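Home | Projects | Reports | Shop Hours | Log In

Table Clearing with a Two-Armed Robot in a Shared Workshop
Final project report, robotics elective
9 October 2022

1. What we set out to do

The plan from the start was one sentence: get the robot to pick things up off a table and put them where they belong, using both hands. Soft stuff to one side, dishes to the other. We called the project Tukell because every folder on the shop computer needs a name and that one was free.

We did not design the robot. The arms, hands and body were already at the Vorum workshop and members can sign up for time on them. Our part was the software that tells the arms what to do, the mounts for the wrist cameras, a cable setup that doesn't snag (mostly), and the test table. Two students, one term, evenings.

Original goal had five objects and a shelf. Cut to two objects and no shelf by the end of March. More on that in section 6.

2. Parts and budget

Budget was 267 dollars. Spent 200 of it. Most went to:

- two small wrist cameras, secondhand
- USB extension cables, long ones
- printed brackets, four versions, only the last one any good
- screws, zip ties, cable sleeve
- one replacement connector for the left wrist (see section 5)

The plate and the plush toy came from home so they are not in the total. Table was in the shop already.

The control box is a Godoy unit that belongs to the workshop. We were not allowed to open it or reflash it, so everything we wrote talks to it over the network from a laptop. That turned out to be the slowest part of the whole thing to learn. The manual skips a lot.

3. How it works, short version

Head camera looks down at the table. We find the object by color first and then by outline. The plate is hard by color, white on white, so for that one we lean on the dark line around the rim. Works fine until the light changes.

Once we have a spot on the table we pick an arm. Left half of the table goes to the left arm, right half to the right arm. If it is dead center the right arm takes it. This is a dumb rule and we know it, but it kept the arms from crossing and we never had a collision after putting it in.

Then the arm moves to a hover point over the object, stops, and the wrist camera takes over for the last bit. Fingers close until the motor current goes up past a limit. We set the limit separately for soft things and hard things. One limit for both was a bad idea — either the plush slipped out or the plate got squeezed way too hard.

Software is three programs:

look — reads the cameras, puts out a position
reach — takes the position, moves the arm
grip — closes and opens the hand

They can be run alone which saved us a lot of time. Most of the bugs were in reach.

4. Table setup

Table pushed up close to the body so both arms can get to the middle without stretching out all the way. When the elbows are nearly straight the hands shake and the wrist picture gets blurry. We put tape on the carpet early on so the table would go back to the same spot every session, then the tape kept coming up, so now we just measure from the torso.

Plate goes near the middle. Plush goes on the left at the far side. We left lots of room between them on purpose so that one bad reach wouldn't knock the other thing over.

Wrist camera mount sits low and looks out past the fingers. First version was too high and all it could see was the back of the hand. The version we kept still gives up a big part of the view to the hand itself, but the fingertips are in there and thats what we needed.

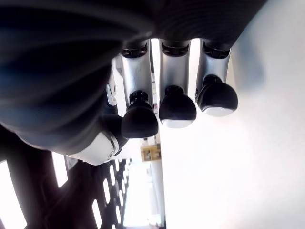
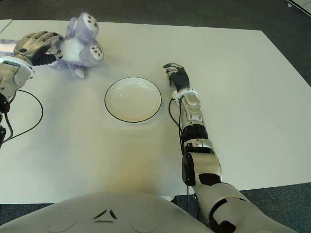

5. Problems

Cables. Every arm motion drags a cable somewhere. We lost one whole evening to a camera that kept dropping out and it was the cable pulling at the left wrist connector when the arm reached across. Replaced the connector, left a bigger loop, problem gone. If you are starting a build like this do the cables first, not last.

Bright light. The wrist cameras have auto exposure and a white wall or a white table takes over the whole picture. Everything next to it goes dark, then you move a little and everything goes blown out. We ended up locking the exposure by hand at the start of every session. Should have done a proper calibration. Did not.

The thumb. It closes slower than the fingers. So the fingers push the object away before the thumb gets there. Fix was to start the thumb early, a short delay and then the rest. Ugly, but the plate grasp went from mostly failing to mostly working the same night.

Fluffy fur. Color detection is happy with the plush since it is purple and nothing else on the table is. But the outline is fuzzy so the center point jumps around from one picture to the next. We average the last several positions and wait until it settles. Adds a pause before each reach.

Dropped network packets. The Ullitz router in the shop is shared with everybody and when somebody is sending a big print job the arm stutters. Moved to a direct cable. Should of done that in the first week.

6. Tests and results

We ran 200 grasp attempts in total on the final version of the code, split between the plush and the plate. An attempt counted as good if the hand lifted the object clear of the table and held it until we told it to let go. Overall it came out at 88 percent good. The plush did better than the plate.

Nearly all the plate failures were the same failure. Fingers land on top of the rim instead of going under the lip, plate tips, hand closes on nothing. A person would slide it to the table edge first and get under it there. We talked about coding that and ran out of term.

Plush failures were spread out more. A few where the hand got hold of just fur and it slid out. A couple where the position had not settled and we got impatient and skipped the wait.

We did not test with both arms moving at once except for a few tries at the very end. It did not crash into itself. That is all we can say about it.

7. What we would change

Pick the objects first and then write the goal. We did it the other way around and spent weeks on things that got cut.

Put a cloth or a colored mat down. White table with a white plate is the hardest version of the problem and we picked it by accident.

Write down settings every session. We have two different grip limits in our notes for the same object and no idea which was used when. The one in the final code is the one that works, so, that one.

Use the left hand more. Because of the center rule the right arm did most of the hard work and our tuning for the left is thin.

8. Left to do

- slide to edge move for flat things
- calibration for the wrist cameras, a real one
- third object, probably a cup
- put the brackets files somewhere other than one laptop
- clean up reach, it has a lot of commented out junk in it

Code and bracket files are on the shop computer in the Tukell folder. The readme is short but the steps in it are right as of the last session. Start the Godoy box before the laptop or it won't connect.

Contact the workshop desk | © 2022 Vorum Workshop | Back to top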